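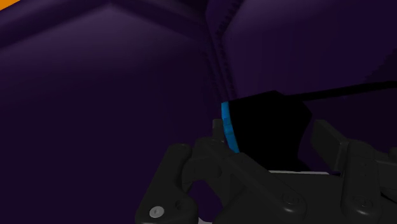 I started Castholm because I wanted robots to be better at boring household jobs, and the boring job that has taught me the most is picking things up off a couch. Tables are easy! A table pushes back the same way every time. Upholstery gives, it rolls, it swallows the thing you're after, and whatever your software believed about how hard it was pressing may have very little to do with what's going on at the fingertips. So we spend a lot of our days in simulated lounge rooms, and when you've got a small black object with a bright blue rim held between dark grey fingers, with deep purple padding filling up the view behind it, every question we care about is right there. How hard are we squeezing? What are the fingers resting on? And if it all goes wrong, will the arm stop?

That last one is the reason this page is longer than most About pages. We had a failure, it was ours, and customers ask about it in just about every first phone call, so I'd sooner put it where everybody can read it.

Who we are

We're a small robotics testing company in Proston. I look after the customers and write most of the scenarios, and Peter Hrnčiar runs the safety side and has the final say on what goes out the door. (He had a say before too. It's now the final one, and you'll see why.) People send us the control software for their arms and grippers, and we try to break it in simulation before it gets anywhere near a real home, a real workshop or a real set of knuckles.

Our two main bits of kit are both homegrown. Bulomum is the simulator setup, with the rooms, the furniture, the objects and the arms. Rainer sits over the top and plays referee – it reads the forces, checks them against the limits and decides whether a run gets a pass.
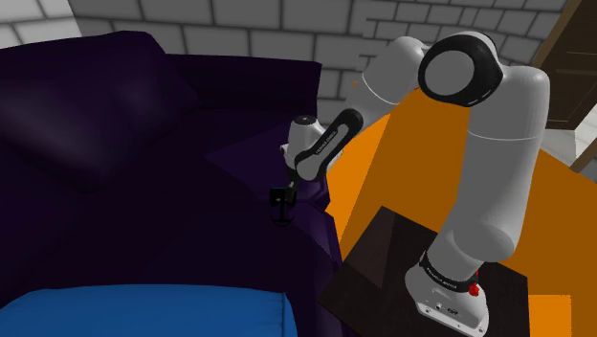
What went wrong

In January we signed off a pick-and-place routine for a customer who wanted their arm to tidy small objects off soft seating. It had 162 passing runs behind it. I was thrilled with it, I told the customer so, and I believe I used the word "bulletproof" in an email, which Peter has since printed out.

On the customer's own bench, the arm came down on a sofa cushion and kept going. It closed on a plastic cup, pressed cup and fingers down into the foam and didn't stop when the downward force went over the limit. The operator hit the emergency stop. The cup was flattened, one finger mount was bent, and the person standing beside the bench had taken their hand away from the cushion only a moment earlier. They weren't hurt. I still don't like typing that sentence, and I didn't like hearing it over the phone either.

It took us 11 days to find the cause, and it was sitting in Rainer the whole time. When a finger touched something soft, Bulomum reported the contact in lots of little pieces, spread over the surface of the cushion. Rainer checked each piece against the force limit one by one. It never added them up. Every little piece was comfortably under, so Rainer handed out a pass, even in runs where the total push into the seat was well over what we'd promised to catch. On hard furniture there was usually a single big contact and the check worked beautifully, and hard furniture was all we'd ever used to test the check itself.

There was a second problem behind the first one. The customer's stop routine had been copied from our reference code, at our suggestion, so it made the very same mistake on the real arm. We'd marked our own homework and then given them the answers!

What we did about it

We rang every customer who'd had a soft-furniture sign-off from us and withdrew it that same afternoon. Some of them were very decent about it and some were cranky, and I think the cranky ones had a point. Then we fixed the sum in Rainer, replayed the old runs from their logs, and sent each customer the whole lot, including the ones that made us look silly.

Since then we work a bit differently:

- Contact forces get added up for each finger and for the hand as a whole, and the larger figure is the one that counts.
- Every force check has to fail on purpose before it's allowed to pass anything. We drive the arm into a cushion on a scenario built to go over the limit, and if Rainer stays quiet, the release is off.
- Our reference stop code and our referee are written by 2 different people who don't share functions.
- A soft-furniture sign-off needs 3 separate cushion stiffnesses, including one that's far squishier than any couch I'd want to own.
- Peter can pull a sign-off without asking me. He's done it, and I grumbled, and he was right about the wrist limit.

A simulated couch still isn't your couch, and I'll say so on the first call. We can tell you a routine behaves itself across the conditions we've tried. We can't tell you what a worn-out spring or a throw rug will do, so please keep a person at the stop button for your first sessions on real furniture, and keep hands off the seat while the arm is live.

Search this site
Enter keywords
Search

Working with us

If you've got an arm that needs to handle soft, lumpy, awkward stuff, I'd love to hear about it – the odder the better, really. Send us your control software, the gripper model and the force limits you're working to, and we'll come back with a test plan and a price. The full incident report goes out with every quote. If you'd like to read it before you get that far, just ask and I'll email you a copy, and Peter is happy to go through the contact-force section with your engineers.

Page last updated 2023-11-17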